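Adosar Gutter and Downspout Survey - Data Card

Maintainer: Savita Shakya
Last updated: 20 July 2022

What this is

A table of gutter and downspout inspections on single-family homes in Wonadthorpe. It has 1,001 rows, one per house. The inspections were done from ladders in May, after the spring leaf and seed drop, and typed up from paper forms.

Files

inspections.csv - the main table
materials.csv - short codes for gutter materials (aluminum, vinyl, galvanized steel, copper)
notes.txt - free-text remarks from the inspectors, keyed by house_id 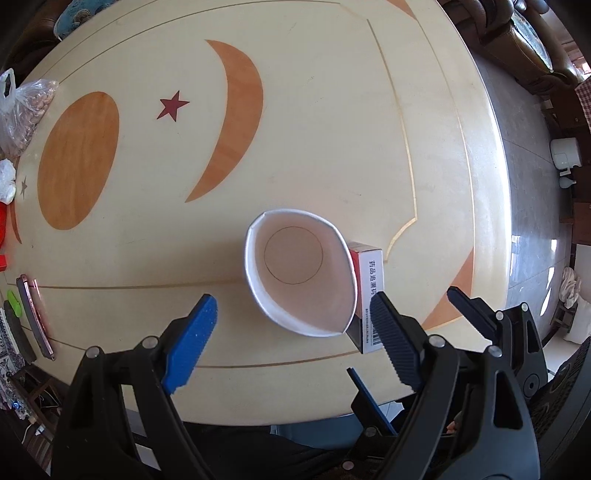

Main columns

house_id - a number with no link to the street address
gutter_material - code from materials.csv
run_length_ft - total length along the eaves, to the nearest foot
slope_ok - yes, no, or blank if it was not checked
hangers_loose - yes or no
downspout_discharge - splash block, buried pipe, bare ground, other

Known problems

Almost 200 rows have no gutter age. Owners often did not know it, and we left the field blank instead of guessing. Houses in the Mathur section were inspected by 2 crews with different ideas of what counts as a loose hanger, so be careful comparing that column across sections. Gutters with covers were only opened at the corners.

Loading

The files are comma-separated, UTF-8, with a header row. The Litside import script still expects the old column name "spout_end" - rename downspout_discharge before running it.

Corrections go to Savita, with the house_id in the subject line.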